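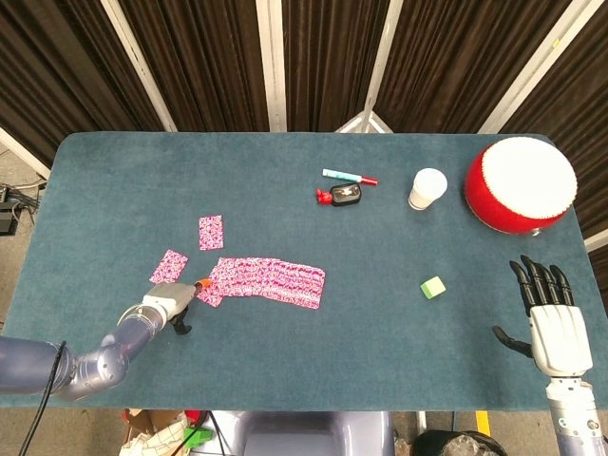
The blue table, curtains drawn.

My uncle Kenneth Ogilvie left Flitthorpe with 3 pounds and a borrowed coat, or so he told it, and got as far as Undport before he was sick on the ferry steps. I was seven when I first heard that one! By the time I was fifteen the coat had become a stolen one (from Geddes the baker, no less) and there was a girl in it too. Mum would roll her eyes and put the kettle on. Last September I took the ferry myself, and there weren't any steps.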